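4. Where people watch from, and when they move

Spectators at club cricket move a lot more than spectators in a stadium, and this turned out to be the most enjoyable part of our data. At the four grounds of the Flistia League there are no numbered seats. People bring chairs, lean on cars, sit on the grass bank if there is one, and get up whenever they feel like it. We wanted to know when they feel like it, and whether the cricket has anything to do with it.

The material for this section comes from 29 matches, each with 20 overs a side, and from 67 short interviews carried out at the boundary. The coding scheme is the one set out in Section 3. A "move" is any change of position that takes a person past the nearest boundary flag. Walking to a car and coming back to the same chair was left out. So was anything done by a child under ten, for reasons that will be clear to anyone who has tried to follow one around a cricket field with a clipboard.

4.1 Moves and wickets

In all we logged 590 moves. We had expected them to be spread fairly evenly over an innings, with a bump between overs. They came in bursts instead, and the bursts followed wickets. When a wicket falls there is a gap in play while the new batter walks out, and people use it. They stretch, they fold a chair, they go and find whoever they came with. What surprised us was the direction. Supporters of the batting side tended to drift toward the scorer's table, while supporters of the fielding side drifted toward the sight screen, where the line of the ball is easiest to see.

Several people told us about this before we had noticed it in the logs. One Marel supporter explained that she always goes to look at the book after a wicket, even though the total is on the board and she can read it from her chair. "I like to see it written down," she said. A Baysal supporter gave the opposite account: once his side has taken one, he wants to be behind the arm for the next.

Figure 2. First panel: toaster oven and drying rack with plates. Second panel: mug rack and pale green plate.
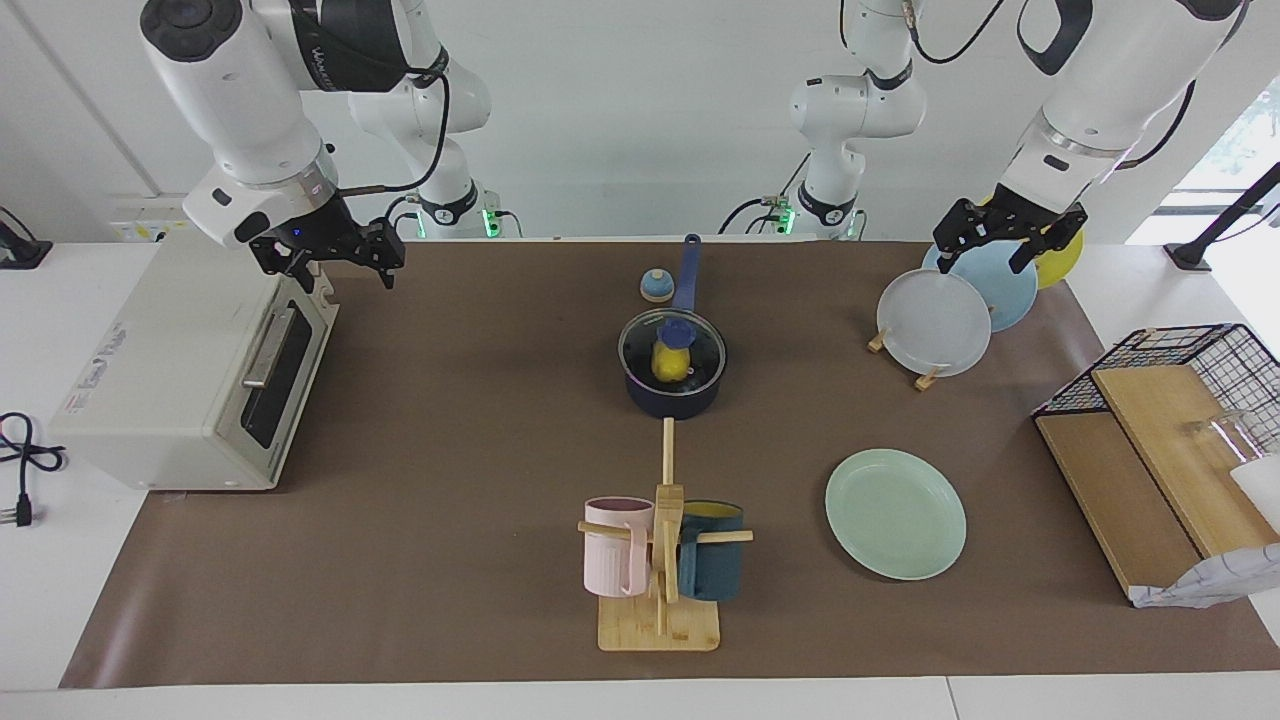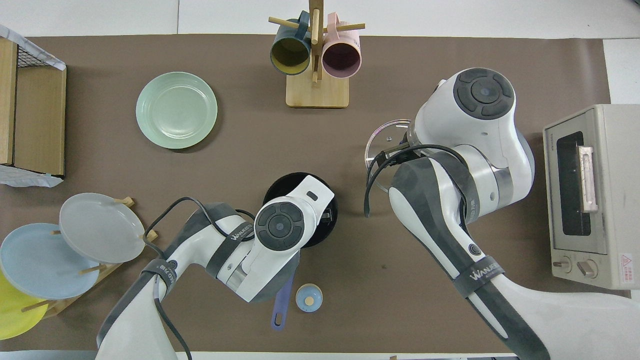 Linnea Dahlgren

4.2 Close finishes

The last four overs of a tight chase look quite different. Moves nearly stop. People who have been wandering all afternoon stay exactly where they are, and quite a few told us they would not shift for anything. Superstition plays a large part in this, and our respondents were wonderfully open about it. One man at Dekano had watched his side hit the winning runs from beside a particular fence post two seasons ago, and he now goes there as soon as the required rate passes eight. His brother stands well away from him, also on purpose.

The match on 24 July 2024 is the clearest case we have. Dekano were chasing against Marel and lost three wickets in two overs with the target in sight. On the pattern described in 4.1 we should have seen a rush of movement at each one. After the first wicket there was a small one, with people going both ways. After the second, a handful of people got up and then sat down again. After the third, when the gap in play was the longest of the day, our sheet for the whole ground is blank. Joar Strömberg, who was logging the far side, wrote only "all still" in the margin. It is my favorite entry in the entire set.

We think two things are going on. The first is simple attention: a person walking cannot watch properly, and the cost of missing a ball goes up as the balls run out. The second is that a spot on the boundary comes to feel like part of the effort. People spoke of "holding" a place or "keeping it going from here," and they used these phrases far more for close chases than for easy ones. Attention alone would not explain why people also stay put during the gaps, when there is no ball to miss.

4.3 Newcomers

People attending for the first or second time moved less than regulars in the first half of a match and more in the second. Early on, many of them did not know they were allowed to walk around. Revathi Kotian's interviews are very good on this point. She asked newcomers when they had first left their seat and what had made them do it, and the usual answer was that they saw somebody else go. By the second innings they were often the most active people at the ground — trying the bank, then the screen, then the scorer's table, asking questions at each.

That matters for clubs that want to bring in new supporters. A ground where the regulars are seen strolling about is showing newcomers how to watch. Baysal has a mown path the whole way around its field, and newcomers there made their first move earlier than at any other ground. We cannot separate the path from the other features of the ground with the matches we have, but it would be an easy thing to test, and two of the clubs have already said they would like to try it.

4.4 Limits of the logs

Two observers cannot cover a full boundary equally well. Moves behind parked cars were certainly missed, and low sun on the west side made the final overs hard to log at Marel. We did not follow individuals, so a restless person counts many times and a settled one does not count at all. Edvin Strömberg rechecked the logs from the June matches against the scorebooks, and the timing of wickets agreed well enough for the comparisons made in this section. The interviews are treated at greater length in Section 5, where the question of talk between rival supporters is taken up.

Contact: Linnea Dahlgren, Spectators at Club Cricket project | © 2024 the authors | Back to top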